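3.2 Condition and placement of the cups

The second part of the survey dealt with drinking vessels kept in shared rooms. Cups had been left out of the earlier household inventory by Engelbrecht, which recorded only crockery stored in cupboards, and the omission had hidden much of what the present study set out to record: the resting place of a vessel between uses. In the Shabalala building, where the two upper floors share one tea room, vessels were entered in the register by outer colour, by general shape and by position on the surface, and the position was noted before anything was moved. Three positions were allowed: upright, inverted and lying on the side. A vessel leaning against another object was entered under the position closest to its own, with a note in the margin.
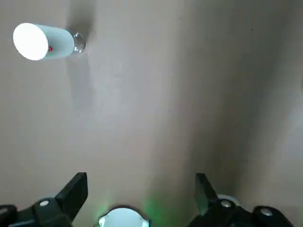
Figure 2. Cup lying on its side on a beige surface.

Vessels entered as lying on the side raised a difficulty of recording that the other two positions did not. An upright cup needs no direction, whereas a cup on its side has one, and the first version of the register had no column for it. Kagiso Steyn proposed that the direction of the open mouth be written down as seen from the side at which the recorder stood, and this rule was kept for the rest of the work. The cup in Figure 2 is accordingly entered as lying on its side, mouth to the left. The same entry shows how surface marks were handled. The small red mark near the rim was written down by colour and place only, and no attempt was made to decide whether it belonged to the maker's decoration or had been acquired later. The closed end, with its shiny chrome-coloured cap, was entered under fittings, a heading first used for lids and detachable handles and later widened to cover any part whose finish differed from that of the body.

Colour was judged by eye under the ordinary lighting of the room. Pale vessels were the hardest to enter consistently, as a white body may take on a bluish or grey cast where it is shaded, and the two recorders did not always choose the same word. Where they differed, the plainer term was retained and the other was placed in brackets. The register as a whole holds 1419 entries, of which 200 were read a second time by the recorder who had not made them. Disagreements over position were settled by returning to the written note, and the corrected wording was used in the tables that follow.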